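Über Coltberg

Coltberg entwickelt Software für Roboterarme, die mit Dingen umgehen sollen, die keine feste Form haben. Dazu gehören Beutel, Folien, Schüttgut in kleinen Mengen und Verpackungen, die nach dem Öffnen anders aussehen als vorher. Wir liefern Wahrnehmung, Greifplanung und Regelung als zusammenhängendes Paket. Die Arme und Greifer selbst bauen wir nicht, wir arbeiten mit der Hardware, die beim Kunden steht.

Angefangen haben wir mit einem einzelnen Modul für die Kraftregelung. Es ist bis heute Teil des Pakets und heißt inzwischen Bonero. Bonero regelt, wie fest ein Greifer zufasst, und korrigiert den Griff während der Bewegung. Später kam Liapis dazu, unsere Wahrnehmung. Liapis trennt Objekte im Kamerabild voneinander, auch wenn sie sich überlappen oder stark spiegeln, und gibt für jeden Bildbereich an, wie sicher die Zuordnung ist. Unsichere Bereiche werden an die Planung weitergereicht und dort mit größerem Abstand behandelt.

Woran wir arbeiten

Der größte Teil unserer Zeit geht in Aufgaben, die auf einem normalen Tisch stattfinden. Ein offener Folienbeutel ist für die Software schwieriger als ein Karton: Die Oberfläche glänzt, der Aufdruck ist verzogen, und der Inhalt verschiebt sich mit jeder Bewegung. Kerne, Körner und Nüsse verwenden wir gern als Testmaterial, weil sich einzelne Stücke vom Haufen lösen und die Segmentierung auch diese finden muss.

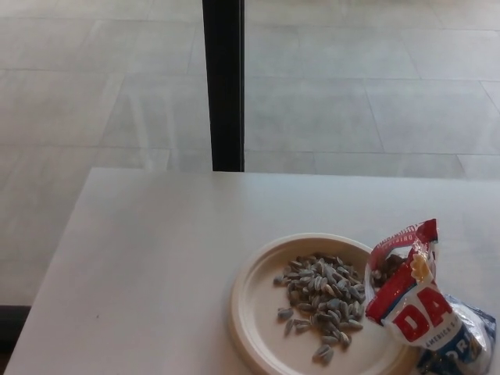
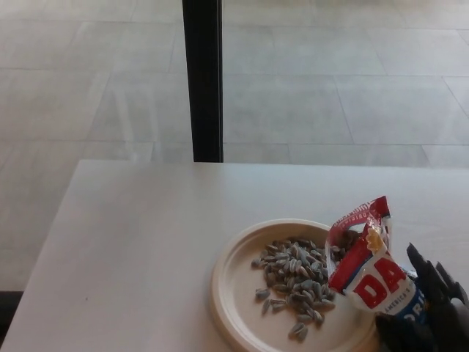 Sonnenblumenkerne in der Schale auf einem runden Teller, daneben der geöffnete Beutel. Im zweiten Bild ist rechts unten der Greifer am Beutel zu sehen.

Unsere Testbibliothek umfasst derzeit 923 aufgezeichnete Abläufe mit 164 verschiedenen Gegenständen. Jede neue Version von Liapis und Bonero wird vor der Freigabe gegen die gesamte Bibliothek gerechnet. 393 der Abläufe enthalten offene oder beschädigte Verpackungen. Diese Gruppe werten wir getrennt aus, die Ergebnisse stehen in den Versionshinweisen — auch dann, wenn sie schlechter ausfallen als bei der Vorgängerversion.

Werkzeuge

Für die Auswertung haben wir Ostura geschrieben. Ostura zeigt Kamerabild, Gelenkwinkel und Greifkraft auf einer gemeinsamen Zeitachse. Man kann an jeder Stelle anhalten, die Planung mit geänderten Parametern neu starten und beide Verläufe vergleichen. Kunden erhalten Ostura zusammen mit den anderen Modulen. Es läuft lokal und benötigt keine Verbindung zu unseren Servern. Seit Juli lassen sich Aufzeichnungen auch ohne Kamerabilder exportieren, falls diese das Haus nicht verlassen dürfen.

Zusammenarbeit

Wir sind sechs Entwicklerinnen und Entwickler und nehmen Projekte nur an, wenn wir die Gegenstände vorher selbst auf dem Tisch hatten. Am Anfang steht deshalb eine Mustersendung. Wir nehmen damit erste Abläufe auf und schicken einen kurzen Bericht: was die Software erkennt, wo die Planung abbricht, welche Greifer in Frage kommen. Der Bericht ist kostenlos und verpflichtet zu nichts. Lebensmittel bitte originalverpackt und mit Angabe der Haltbarkeit schicken, Glas nur nach Absprache.

Anfragen zu Schnittstellen und unterstützten Steuerungen beantwortet die Entwicklung direkt, einen eigenen Vertrieb haben wir nicht. Das Kontaktformular ist über das Menü erreichbar.

Stand dieser Seite: 12. September 2025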